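10 August 2013

Record notebook, Zivine sessions, back at it

Okay, the overdub on "Ellbridge" finally works! I have been fighting with that song since January and last night the low part fell into place in two takes. Writing it all down now before I forget what I did, which is how I lost the tuning for the first version.

The tuning, so it's on paper this time: baritone guitar, B to B, with the fourth string dropped a whole step. The whole trick is that one string. With it up at normal pitch the chorus chord comes out too sweet and I end up fighting it with the pick. Dropped, the chord has a hole in the middle and the vocal can sit in there. I played the chorus for an hour just to hear it ring. My neighbors must know it pretty well by now.

Chain for the baritone: straight into the Flodell, gain at nine o'clock, no pedal in front. I had the fuzz in there for months and was so attached to it that I never tried the track without. The Flodell breaks up on its own if you dig in during the last verse, and it cleans up when you let go. Mic about a hand away from the cloth, pointed at the edge of the cone. A second mic in the hallway with the door half open. The hallway mic is mostly mud below the low mids, so I rolled it off and kept it quiet, and wow, it makes the guitar sound like it lives somewhere.

Tempo is still a question. The demo sits at 55 bpm and feels huge, but the drums have to be so careful at that speed that any little push sounds like a mistake. I tried it faster and the riff turned into a march. So 55 stays, and I'm going to record the drums without a click from the bridge onward and see what happens. The guitar will have to follow. That means the overdub I'm so happy about may only be good up to the bridge, and I'll have to redo the ending. Fine by me, I want to play it again anyway.

Vocals. Aino Leinonen came in on two songs, "Ellbridge" and the long one that still has no title. She does this thing where the first word of a line starts almost as breath and the note arrives a little late. I had written the melody right on the beat, and I was about to say something, and then I heard it against the baritone and shut up. We kept the second take whole. There's a chair creak before the last chorus and I'm leaving it in.

The harmony we tried on the untitled one is less sure. A third above sounds like a different band. A fifth below is lovely but gets down where the bass is, and they smear together. Next thing to try is the fifth below with the bass dropping out for those four bars. I think that could be the moment of the whole record if it works.

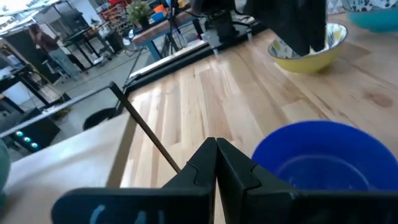 Aino wrote back this morning that she had listened to the rough mix on the train and thinks the bass should stay in and change notes instead, going up to meet her line so that the two of them cross in the third bar. She also thinks the hallway mic should be louder, a lot louder, and that the untitled song is about two minutes too long before anyone sings. I agree on the first thing and I'm excited to try it tonight. Second thing maybe. Third thing ouch, but I went back and timed how long I myself stayed interested in that intro, and she has a point.

So, the intro. As it stands: drone, then the picked figure, then the picked figure with the bowed cymbal, then the bass comes in, then the whole thing again with more reverb. The repeat is the weak part. I made it because I liked the reverb. If I cut straight from the bass entrance to the verse I lose the slow build but I gain a real surprise, because the ear is waiting for another round. I did a rough edit and the join clicks a bit at the cut. Crossfade it on the cymbal tail, not on the bass note.

Reverb note: the plate setting I keep coming back to has the high cut at 3000 and a long pre-delay. Any brighter and the s sounds on the vocal spray all over the place. I saved it as "Panagiotou plate" after the song I first used it on. Do not overwrite that one again!!

Bass on "Panagiotou" is done, by the way. Played with fingers, old flatwound strings, tone knob almost closed. I wanted it to sound like a bass heard through a wall and it pretty much does. The only spot I'm not happy with is the slide into the second verse, where I land a hair sharp. Could punch in just the one note. Could also leave it. Check it in the morning with fresh ears.

Drive is nearly full. The session folder is up to 2058 files, most of them takes I will never listen to again. Need to go through it and keep the marked ones only. Back up first, then delete, in that order.

To do:

New bass line for the untitled song, crossing with Aino's part in bar three
Fix the intro edit, crossfade on the cymbal
Try the hallway mic louder on "Ellbridge", at least once, with an open mind
Drums from the bridge on, no click
New strings for the baritone before the ending gets redone, the low B is going dull
Titles!

I keep calling the long one "the long one" and if I'm not careful that's what will end up on the sleeve. Aino suggested naming it after the first line. The first line is the weakest line in the song, so the first line may have to go too. Trying a couple of new ones tonight over the short intro, guitar and voice only, before I touch the bass.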